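Flanel免烫桌布用后感:六百多块,免掉的究竟是哪一步

2021年2月13日,星期六
分类:家居 / 布艺

先说结论,免得有人翻到底:布是好布,“免烫”两个字我不认。如果你是冲着面料和垂感买,可以考虑;如果你跟我一样,是被商品页上那句“洗后一抖即平”打动的,先把钱放一放,看完再说。

这块桌布是去年6月在Kutum网店买的,长方形大号,到手645元。写这个数字的时候我还是会肉疼。一块布,四条边,没有拉链没有电路,卖到这个价钱,总得有点说法吧?商品页给的说法有好几条:长纤维、预缩、树脂整理、抗污、免烫。前面几条我没有能力验证,家里也没有实验室,只能当它是真的。后面两条是可以拿日子来验证的,所以这篇主要讲后面两条。

我对“免烫”一向不太信。衬衫我买过好几件免烫的,最后都乖乖上了熨衣板。区别大概在于普通衬衫不烫像咸菜,免烫衬衫不烫像泡过水的咸菜,体面一些。桌布比衬衫更难,衬衫穿在身上,人一动,小褶子就混过去了,别人看的是你的脸。桌布平摊在那里,灯一打,每道折痕都有影子,躲都没处躲。

为什么还要买?因为旧的那块实在不能看了。旧的是Laizer的,普通涤棉混纺,193元,用了好几年,中间有一块咖喱印子,我一直拿果盘压着。来过家里的人都以为我特别爱吃水果。那块布每次洗完必须烫,烫一次要把熨衣板从阳台搬进来,布太大,烫完这头那头又拖在地上皱了。我烦的就是这个。

开箱和第一印象

包装没什么好讲的,一个纸盒,一张薄纸,一张洗涤说明卡。卡片印得比布还用心,烫金的,正反面都是字,真正有用的就三行:低温洗,不要漂白,取出后立即抖平晾挂。注意最后这一条,“立即”。后面我会回来说这个词。

颜色是官网叫“贝壳”的那个。这个名字起得很滑头。商品页主图看着是奶白,细节图又偏粉,评论区里有人说是杏色,有人说是裸色,还有人气呼呼地说明明是白的。我的感受是看灯:白天靠窗,它就是偏暖的白;晚上开了黄灯,桃子那种淡粉就出来了。我本来想要白的,所以有一点失望,但要说色差到要退货,也不至于。想买的人请记住一件事,不要拿手机屏幕上的颜色去配餐椅。

手感确实好。比旧的厚,又不硬,边沿垂下去的时候是一道一道软的波浪,没有廉价桌布那种直愣愣支出来的尖角。锁边很密,四个角都折得方正,这一点我翻来覆去挑毛病也没挑出来。

不过第一次铺上去,折叠的印子清清楚楚,横几道竖几道。说明卡上说“首次使用前建议清洗,折痕将自然消失”。行,那就洗。

第一次洗

我家的洗衣机是滚筒,最接近说明卡要求的是那个“轻柔”程序,全程57分钟。洗衣液就是平时用的,没有加柔顺剂,因为卡片上说不要加。洗完铃一响我就站在机器前面,取出来,抖,真的用力抖,抖到肩膀酸,然后搭在两根晾衣杆上。

干了以后怎么样?包装折痕确实没了,这个要承认。取而代之的是滚筒里绞出来的细碎褶子,分布在中间偏一侧,还有搭晾衣杆的地方各有一道浅浅的横印。远看是平的,坐下来吃饭就看得见。比旧的那块Laizer洗完不烫要好得多,差距肉眼可见,我愿意给这个评价。但“一抖即平”,没有平。

我当时想,会不会是我抖得不对。

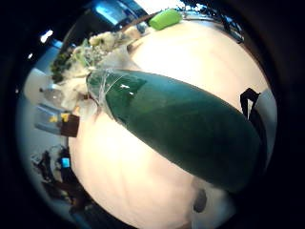
花束摆在桌上,浅色布面

后来几次我试过各种办法。把脱水转速调低,褶子少一些,但是布出来滴水,阳台地板遭殃,晾到第二天还潮着。把脱水直接关掉,基本平了,可是浸了水的厚布有多重,谁拎谁知道,晾衣杆都弯下去一截。烘干机我家没有,评论区有人说用烘干机出来很平,我没条件试,不替它担保,也不替它否认。

还试过趁半干的时候铺回桌子上,用手掌抹平,让它在桌上干。这个办法效果最好,缺点是桌子当天就别用了,而且我家是木头桌面,潮布捂着我心里发毛,下面还要先垫一层东西。那一刻我突然意识到,为了不烫这块布,我花的工夫已经够烫两遍了。

问过客服。客服回得很快,态度也很好,大意是“免烫不代表完全没有褶皱,属于正常的面料特性”,然后推荐我买他们家的手持挂烫机,Skallent牌子的,说搭配使用效果更佳。我看了好几遍这段话。一块免烫桌布,搭配挂烫机使用,效果更佳。这道理我也会讲,不粘锅多放点油,效果也更佳。

不过我还是去了解了一下那个挂烫机。这里多写几句,因为很可能有人跟我一样会被客服引过去。

关于那台Skallent挂烫机

没有买,是借的。楼下邻居正好有同款,借来用了两个晚上。重量还行,水箱小得可怜,大号桌布熨不到一半就得加水。喷头宽度是给衬衫设计的,对付桌布就像拿牙刷刷地板。蒸汽倒是够热,挂起来的部分能看着褶子一点点松开,这个过程甚至有点解压。

问题是桌布怎么挂。衣服有衣架,桌布没有。我把它搭在门框上的单杠上,垂下来的半截好烫,翻过去烫另外半截,刚烫好的那边又堆在地上了。跟熨衣板面对的是同一个难题,换了一个姿势。

最省事的用法是铺在桌上以后,对着最显眼的几道褶子喷一喷,用手拉平。这样做五六分钟能搞定,客人来之前应急可以。但请注意木桌面要垫东西,热气会透下去。我嫌麻烦,后来连这个也省了。

所以如果你家里已经有挂烫机,这块布会好伺候一些。为了它专门去买一台,我不建议。总账要算清楚,布加机器,够请人上门烫好多回了。

抗污,测了几样常见的

这一部分倒是让我意外,偏正面。商品页写的是“茶、咖啡、酱油轻拭即净”,我按着自己吃饭的实际情况看,没有专门往上面倒东西,一是舍不得,二是那种测法也不说明问题。平时谁会把半杯酱油倒在桌布上还站在旁边等它渗?

茶水:滴上去是圆的水珠,会滚,拿纸一吸就没了。刚买来的时候非常明显,洗过几次以后水珠就趴下去了,要动作快一点,但还是擦得掉。

酱油:薄薄一滴,马上擦,没有印子。放到吃完饭再擦,会有一个浅浅的圈,洗一次就掉。

红油:这个就别指望了。过年前吃了一次火锅,桌上溅了几点,当时用纸按过,用洗洁精点过,洗完仍然有淡淡的橘色,好在底色本来就暖,不仔细找看不出来。这算是“贝壳”色的唯一优势吧。

红酒:没试,家里不喝。评论区的说法两极分化,有人说一点事没有,有人贴了图骂了三段话。

花粉:这个我要专门提,因为商品页完全没写。家里过年过节总要放花,花粉掉在布上,千万不要用湿布擦,一擦就抹开一片黄。用胶带粘,轻轻地贴上去再提起来,基本能带走。我有一次手欠先用湿纸巾抹了,那块黄印子洗了两回才淡下去。抗污涂层对粉末没有用,它防的是水。
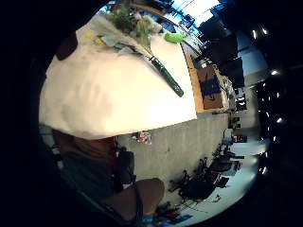 花放在桌布上,有黄色的小瓣,包装还是透明的那种

说到涂层,我一直有个疑问。所谓抗污,基本靠表面那层整理剂,洗一次少一次。商品页说“耐洗”,但耐多少次,没有数。我翻遍了说明卡和详情页,有“持久”,有“长效”,有“历久如新”,都是形容词。一个愿意把卡片烫金的牌子,印一个次数上去应该不难。

我自己的观察是这样:从去年6月用到现在,大概两周洗一次,茶水现在滴上去会慢慢洇开,纸按得快还来得及,慢了就是一小块湿的。跟刚买来的时候比,确实退步了。要说完全失效也没有,旧的Laizer是滴上去瞬间就吃进去了。

缩水和变形

商品页说预缩过。我洗第一次之前量了两边垂下来的长度,41厘米,洗过以后再量,短了一点点,小到我不确定是缩了还是我手没拉直。之后没有再明显变化。这一项过关。

四个角还是方的,没有洗成平行四边形。之前在超市买过一块便宜的,洗两次之后怎么铺都是斜的,对齐了这边那边就歪,逼得人想把桌子也锯歪。Flanel这块没有这个毛病。

线头有一处,在短边的锁边那里,去年秋天冒出来的,我拿剪刀剪掉,没有继续脱。

起球没有。褪色没看出来,本来颜色就浅,褪了我也未必看得出。

铺在桌上的表现

再讲一个很少有人提的事情:滑。这块布背面没有任何防滑处理,桌面如果上过清漆,布就会慢慢跑。小孩一拽就是一场事故,我家没有小孩,但有一只喜欢跳桌子的猫。猫起跳的时候后脚一蹬,布往后退一截,上面的东西跟着走。目前为止没有摔过要紧的东西,纯属运气。

解决办法是在下面垫一层防滑网,网店十几块钱一卷。垫上以后布面也显得更厚实,声音也轻,碗放下去没有那一声脆响。这个钱花得值,比那六百多值。

重的东西放上去以后会压出印子。花瓶、台灯之类有底座的,挪开以后会留下一圈,要过一阵子才回弹,有时候干脆不回弹,等下次洗。商品页里的样板间永远是一桌子东西摆得好好的,从来不给你看挪开以后的样子,聪明。

我家这张桌子不光吃饭,平时也堆各种杂物,所以这块布真正完全露出来的时候不多。这大概也是我能忍它那些褶子的原因,上面有东西,眼睛就不会盯着布看。 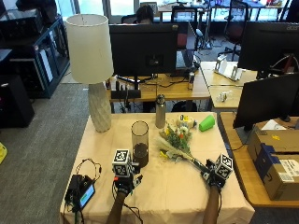 浅桃色的桌布,折痕看得见,前沿垂下来有波浪。左后角是台灯,中间是茶褐色玻璃瓶

灯光对它的影响很大,再强调一遍。侧面打过来的光最不留情,原来看着挺平的地方,灯一亮全是沟。顶灯反而宽容。如果你打算在桌子一角放台灯,又在意平整,请把灯挪到别处,或者调暗些。我在意了一阵子,后来懒得挪了。

跟旧的那块比

很多评测喜欢打分,我不太信分数,这里就用大白话比一比。

价钱:Laizer便宜得多,193元对645元,差的这些钱可以再买两块Laizer换着铺,还有剩。

平整:不烫的前提下,Flanel赢,赢得很清楚。烫过以后,两块基本一样,Laizer甚至因为薄,烫起来更服帖。

手感和垂感:Flanel赢。Laizer摸起来就是桌布,Flanel摸起来像是舍不得当桌布的布。

抗污:新的时候Flanel大胜。半年多以后小胜。再往后怎么样,我说不好。

干得快不快:Laizer赢。薄嘛,夏天一个上午就干了。Flanel冬天要晾一整天,遇到回南天就别提了,晾到你怀疑它自己在出水。

好不好收:Flanel厚,叠起来一大块,塞柜子占地方。而且一叠就有折痕,下次拿出来又要等它“自然消失”。我现在的做法是卷起来,找了个硬纸筒当芯子,立在柜子角落里。这个办法对付褶子比什么涂层都管用,一分钱不花,我真希望那张烫金卡片上写的是这个。

关于“立即”

开头说要回来讲这个词。说明卡写“取出后立即抖平晾挂”,客服也反复强调“立即”。我理解他们的意思:树脂整理过的布,湿着堆在一起,褶子会定下来,越早打开越好。这没错。

可是过日子的人,谁能每次都守着洗衣机呢。我一般是晚上吃完饭丢进去,看个剧,等想起来已经过去好一会儿了。有一次更离谱,洗完就睡了,第二天早上才捞出来,那次的褶子重新洗了一遍都没完全下去。一块需要人掐着点伺候的布,把熨烫的力气省下来,换成了守着机器的心思,这笔交换划不划算,各人各算。我觉得不太划算,毕竟熨烫的时间我还能自己挑。

有人可能会说,你的要求太高了,真正讲究的人铺桌布都是要烫的。对,我同意。那么真正讲究的人也就不需要免烫,买块好亚麻自己烫就是了。免烫这个词卖的就是我这种不讲究又想体面的人,既然卖给我了,就得按我的用法来评。

网上好评那么多,怎么看

Kutum上这款的评价很高,我下单之前也翻了很久。收到货以后再翻一遍,看出一点门道:好评大多是收货当天或者头几天写的,夸颜色,夸手感,夸包装。这些我也夸。说到洗涤的很少,说到洗过好多次的更少。还有一部分评价写着“还没用,先给好评”,这种评价我一直不懂,没用你评什么呢?

差评主要集中在色差和折痕,商家的回复都是同一段话,开头称呼换一换。有一位买家追评说洗了一夏天以后抗污基本没有了,比我惨,可能他洗得比我勤,也可能水温比我高。我没有联系过他,只能猜。

所以我觉得看桌布这类东西的评价,首评可以跳过,直接翻追评。追评也要看他有没有讲怎么洗、多久洗一次,没讲的参考价值就打个对折。

另外一件事,Kutum的退换政策写的是“拆封洗涤后不支持退换”。可是这块布最大的卖点是洗后平整,不洗就没法知道它平不平,洗了又不能退。写这条规则的人,我敬他是个明白人。

几个常被问到的问题,顺便答一下

圆桌能不能用长方形的?能铺,四个角会拖得比较长,坐下来容易踩到。同款有圆的,价格差不多。

能不能配玻璃板?我试过朋友家的软玻璃,压上去以后褶子全被压平了,非常平,也完全看不出这是一块六百多的布,摸到的都是塑料。那何必呢,买块印花纸铺下面都行。

要不要买两块换着用?不要。先买一块小号的餐巾或者桌旗试试颜色和手感,同一个系列里有,便宜不少,洗一次看看你能不能接受那种程度的褶子。我当初要是这么干,可能就没有这篇了。

真的完全不能烫吗?可以烫。说明卡最下面一行小字写着“如需要可中温熨烫”。我后来年夜饭之前烫了一次,隔着一层薄棉布,中温,非常漂亮,那是它这大半年最好看的一晚。烫完之后抗污好像也回来了一点,茶水滴上去又有点起珠,我在别处看过一种说法,说加热能让某些整理剂恢复,不知道对不对,也可能是我的错觉。

洗衣液有讲究吗?中性的就行。柔顺剂真的不要加,我手滑加过一次,布变得腻腻的,水也不起珠了,后面空洗了两遍才缓过来。

有没有味道?刚拆封有一点,说不清是布味还是药水味,第一次洗过以后就没有了。对气味敏感的人建议多晾两天再铺。

最后算笔账

六百多块买到的东西,我列在心里是这样的:面料和做工大概值一半,颜色值一点,抗污值一点但在逐月贬值,剩下的那部分付给了“免烫”两个字。前面几样我没有意见,最后那部分我想要回来。

会不会再买?原价不会。Kutum每年换季会有折扣,去年秋天我看到过一次,降得不少,当时心情比较复杂。如果降到三百多,又正好需要一块厚实、好看、脏了不太心慌的桌布,我会推荐,条件是你把商品页上那句“一抖即平”当作没看见。

旧的那块Laizer我没扔,咖喱印子那头剪掉,改成了盖布,盖在缝纫机上。至于Flanel,现在还铺着,中间偏左有一道褶,是上次洗的时候留下的,我打算等到下次洗。

补充:有人留言问Kutum上另外一款带暗纹的是不是会显得平一些。我没买过,理论上有花纹会比较藏褶子,但那款介绍里没写免烫,价格倒是低一截。有用过的请在下面说说,最好是洗过几回以后再来说。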